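Straw hats, small tables and a brick wall
September 2026

Caught the owner of Cemora, the little hat and homeware shop on Elletgate, between deliveries. Kettle on, phone going. She started trading 18 months ago with two hat shapes and a borrowed stall.

"Straw is awkward," she says. "People squash it. They put it down on the brim and a week later they're back asking me why it's gone wavy."

So how should it be kept? Crown down, she says, every time. Brim in the air. "It looks wrong, like a bowl waiting for fruit. But leave it like that and the brim keeps its shape."
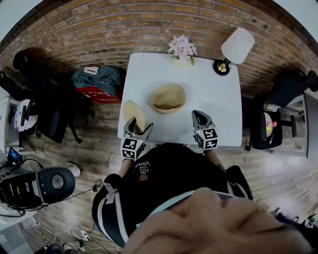 She is fussy about tables too. White top, against the brick, a few pink flowers and a lamp at the back, and then stop. "Straw's a quiet colour. Put it on a busy table and it just goes. I had 23 things out once, awful, couldnt see any of them."

The flat round pieces are harder to sell than the hats. Handle them by the edge, she says, and don't bend them to see if they'll bend. Everyone does.

August was good. Up to 4 hats a day, more when it was hot. Autumn will be slower and she sounds fine with that, theres a stock room to sort and shelves to put up.

Any hats for winter? Felt, maybe. She hasn't decided. "Ask me when I've found the tape measure."

Cemora is open most mornings, ring first.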